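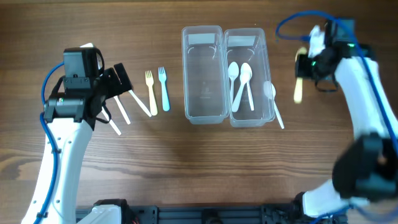

Gripper trials: questions I keep getting

Which grippers are you comparing?

Two sets of fingers, the narrow Zimar pair and the wider Horemden pair. I run each on both arms so I'm not blaming a finger for what is really a tired joint (learned that in July, the hard way!).

Why plastic cutlery?

I love plastic cutlery for this! It's light, it's slippery, it lies almost flat on the wood, and a spoon handle gives you very little to grab. Forks are a bit kinder. Blocks made both pairs look great, and I learned nothing from them.

What's the task?

Sorting into clear trays set side by side. A spoon left hanging over the rim counts as a miss, even if the bowl made it in. Peiyu Xue thinks that's harsh and we still argue about it.

Do clear trays confuse the camera?

Sometimes, yes. The wood grain shows right through the walls, so the edges can be hard to find. Yaqin Jiang wants me to try solid colored trays, and I probably will, but I'd like to finish this round first so the numbers match up.

How many picks per pair?

1,000 so far, and I'm going for 2,000. I swap fingers every 31 picks, which is an odd number I picked early on and never changed.

So who's winning?

Zimar on single spoons, easily. Horemden does better when handles are lying close together, though it does like to drag a neighbor along. Ask me again after the next batch.

Can I use your controller settings?

Sure, but start slower than I do. My arms move fast enough to smear on camera, and Jinfeng Yin had to drop the speed a lot before the same settings behaved on the Irkstead bench.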